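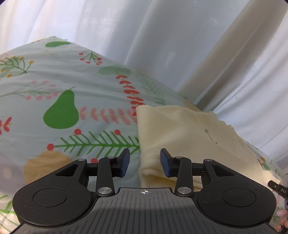
Chapter 4
Friction: the force that gets in the way and holds everything up

I used to teach friction as a nuisance. It wears out your brakes, it warms up your bike chain, it makes you push a wardrobe across the bedroom with your back. Then one winter I walked across the car park at Semora on sheet ice, carrying 45 exercise books, and I changed my mind somewhere on the way down! Without friction you can't walk, write, tie a shoelace or keep a nail in a wall. You can't hold a cup either. Squeezing alone doesn't lift anything, because a squeeze pushes sideways and the weight pulls down, and it's the friction between the two surfaces that does the lifting. The same goes for your finger and thumb, for a pair of kitchen tongs, or for two dark blue pads facing each other at the ends of a pair of black fingers.

So in this chapter we'll look at two sorts of friction. Static friction acts when the surfaces aren't sliding yet (the wardrobe before it budges), and kinetic friction takes over once they are. You've felt the difference. That first shove is nearly always the hard one, and then the thing lurches off and you bark your shin on it.
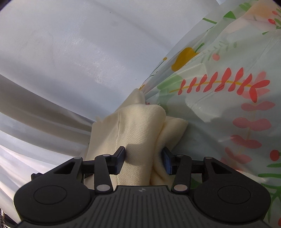
My old colleague Wichai Yensuk liked to start with a wardrobe that weighs 2000 newtons, which is a monster, but it keeps the sums tidy. If it takes a push of 80 newtons to get it moving on a waxed floor, the coefficient of static friction is 80 divided by 2000, or 0.04. Try the same wardrobe on carpet and you'd need far more than that. Notice that the coefficient has no units (newtons over newtons, they cancel), and please don't write any in. I do take marks off.

Before you read section 4.1, put a book on a tray and tilt it slowly until the book slips. Note the angle. We'll need it on the next page.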